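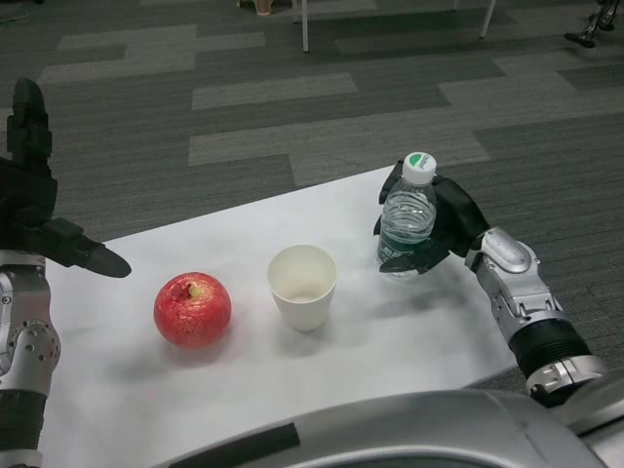

Apple, paper cup and water bottle on the white sheet.

2nd August

Back on the still life set for Pluvcombe. They want a first-lesson table that anybody can put together from a kitchen and a vending machine, and I've been going around and around on what goes on it. Today it's apple, cup, bottle, left to right, and I think I finally like it!

Background for whoever reads this cold: the June version had the enamel jug, the onion and the folded cloth (all written up on p. 111 of the old book, with my complaints). It looked lovely and it was miserable to draw. Everyone in the trial group spent the whole hour on the cloth. So the cloth is gone for good and I'm sticking with things that have one big plain shape and a surface you can name in a word. Shiny, matte, clear.

The apple. I wanted a proper red one, and I'm pleased with this one — glossy, with those faint pale streaks that keep it from looking like a billiard ball. Short stem, still on. Please keep the stem on, whoever handles it next, as it does a huge amount of work for a beginner. It tells you where the top is and which way the whole fruit is leaning, and you get the little dip around it for free. I did try a green apple first thing this morning and went off it in ten minutes. On white paper it just sat there looking polite. It's been eaten.

The cup is one of the plain white paper ones from the Sundaram box (we bought 300 of them, so nobody needs to be precious). No printing on it, which I fought for, having sat through enough lessons where people carefully copied a coffee logo and forgot to draw the ellipse. It narrows a bit toward the bottom and the rim is open to you from above, so you have to deal with the inside as well as the outside. I'm leaving it without anything in it. I thought hard about putting a splash of tea in there for a bit of color and decided that's a second lesson.

White cup on white paper is going to scare people. Good, a little. You can't get it by drawing an outline and walking away, you have to look for where the side goes a bit darker than the sheet and where it goes a bit lighter. My first try at it I pressed way too hard on the left side and ended up with a cup made of lead. Second try I left most of it alone, put the tone around it instead, and it popped right out. I'll put both attempts in the Drerar folder so the instructor notes can use them.

Bottle: clear, water in it, white cap with the green logo. I know, I know, I just said no logos. The cap one is small enough to be a dab of green and I find I want that dab, seeing as it's the only thing that talks back to the red across the table. The label is another story. It's dark green with white markings and it's a strong band right where the eye goes. I drew it twice as a flat dark shape with no markings at all, and that was plenty. Note for the handout: "treat the label as a stripe." Then the ridges. The ridges are the hard part of this entire table. What helped me was drawing only the ones that catch a dark line and letting the rest go, which took me three sheets to believe.

Light meter, taken flat on the sheet with everything in position:
apple end 1079 lux
bottle end 1475 lux

So there's a slope across the table, brighter toward the bottle. I was going to fix it by moving the Lokberg lamp over, then drew it as it was and left the lamp alone. The shadows stay soft and they drop down and to the left, so the apple sits on something. With the lamp moved they got short and muddy and the apple floated. Lesson learned, don't chase an even reading for its own sake.

Also wrote down the spacing rule I've been using by feel: leave enough white between neighbors that each shadow has somewhere to land. If the cup's shadow climbs up onto the apple, beginners go to pieces. And keep the row loose. I lined everything up with a ruler once and it looked like a police lineup, so now I set them down quickly and only fix what really bothers me.

Paper under everything: yes, still yes. Plain white, flat, no creases. I had the brown kraft on for a while before lunch and the apple looked richer on it, I'll admit, but the bottle more or less died. You need the white coming through the water. Kraft goes back on the shelf for the onion if the onion ever returns.
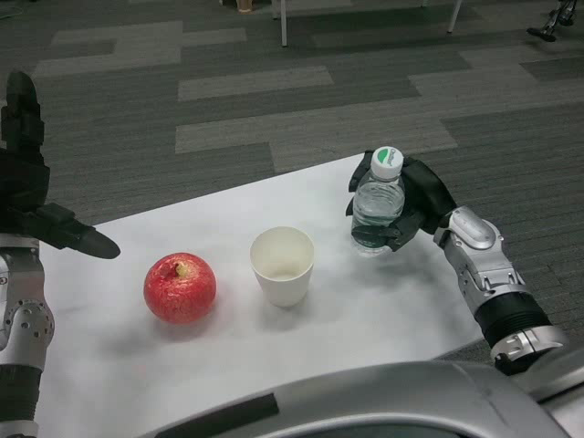

A note came back in pencil under the spacing rule, unsigned, saying the apple ought to go in the middle. The thinking is that beginners start with whatever is reddest, so put it at the center and let them work outward, with the cup and the bottle as the hard things on either side. The same note asks whether we could let people skip the bottle altogether on day one.

Hmm. On the second point, no, or at least I don't want to. They'll draw it badly and that's fine, and the look on someone's face when a few gray lines suddenly read as water is half of why I do these. But I could live with "bottle last, and stop whenever you like" on the handout.

On the first point I can see it. I'm going to try it tomorrow with the apple in the cup's spot and draw all of it again from the same chair. My worry is that the red in the middle swallows the cup completely, and that the cup out at the dim end goes gray. We'll see. If it works I'll have to redo the thumbnail on the Drerar sheet, which I only finished inking an hour ago, grumble grumble.

To do:
Redo the meter readings if the order changes
Buy a couple more apples, same red, stems on
Tell Pluvcombe soft pencils only, no pens for this table
Scan both cup attempts, the lead one too
Cross out the cloth in the kit list (it's STILL in there)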